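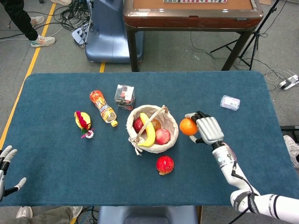
Who may submit a statement to the Trirkitz media accreditation review? Any reporter, editor or press officer who held a Clorkmont conference pass in the past two sessions, including those whose passes were later withdrawn.

Dear list members,

The secretariat has received several inquiries on this point, and the answer above applies to all of them. It replaces the wording sent to the list in August, which mentioned only current pass holders. Statements already returned to their authors under the earlier wording may be submitted again without change.

For reference, the message that prompted this reply is quoted in part:

> The review is meant to examine how passes to the Clorkmont talks
> were granted and refused. As I read the notice, only those who hold
> a pass today may be heard. Of the 104 applications for the last
> session, 35 were refused, and most of the refusals went to outlets
> based outside the two delegations' capitals. If those reporters are
> shut out of the review as well, it will hear from the people with
> the least reason to complain.
>
> I would also ask whether statements will be published in full. The
> summary issued after the border talks left out every criticism of
> the briefing arrangements.
>
> Vilmos Pintér
> Farkas Foreign Desk

Mr. Pintér's figures agree with the register kept by this office. The notice did not intend to exclude former pass holders, but its text allowed that reading, and it has been corrected. Applicants who were refused a pass and never held one may write under the separate heading "Refusals," which the reviewers will consider together with the main statements.

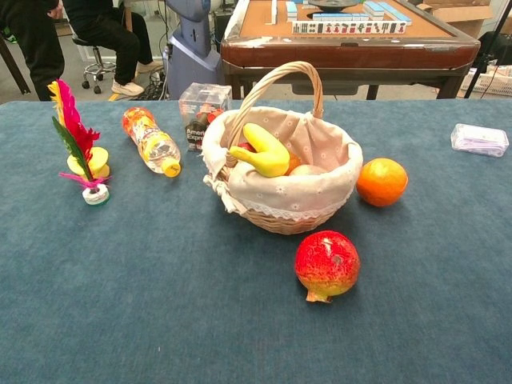 On the second question, statements will be published in full on the Zirevine document server under file number 2108. Authors who report from places where publication could expose them to legal action may ask that their names be withheld. Such requests should be made on the first page of the statement -- a request sent afterward may arrive too late to be honored.

The reviewers have asked that statements keep to matters of access: who was admitted to briefings, what notice was given, whether interpretation was provided, and how refusals were explained. The conduct of the talks themselves, and the positions taken by either delegation, fall outside their mandate. A statement that touches on these subjects will not be rejected, although the reviewers are not bound to respond to those parts.

Statements should be no longer than 7 pages, excluding correspondence attached as evidence. They may be written in any of the working languages of the talks. Delegation spokespersons will receive copies at the same time as the public and will have no opportunity to comment beforehand.

Replies concerning procedure may be sent to this list. Please do not post draft statements here, as the archive is open.

Press Accreditation Secretariat
Clorkmont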